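Treloar kitchen automation grant: progress report, May 16, 2018

We attended the open day at Brodbridge's Rusville site on behalf of the Biltulgate office. The grant asks us to say whether the arm is ready for a trial in the Treloar kitchens. Our view is that it is not, and we would hold the second payment until we have seen more.

The demonstration ran 20 minutes against a planned 60. The table was laid with cups, a plate, some fruit, a ketchup bottle and a toaster oven, all chosen by Brodbridge. We asked to swap in items from our own kitchens and were told this could be arranged at a later visit.

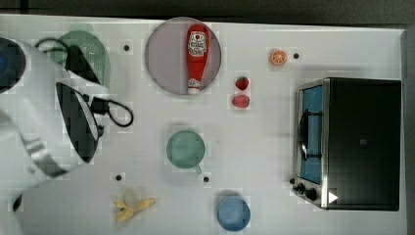

Brodbridge replied that a short demonstration was never meant to stand in for a trial, and that its own logs cover 500 attempts. We have asked for those logs twice. A summary page came back, with no failures listed, and we can't give it much weight.

Still open: the full logs, a price for upkeep, and a second visit with our dishes, which we would like within 6 weeks.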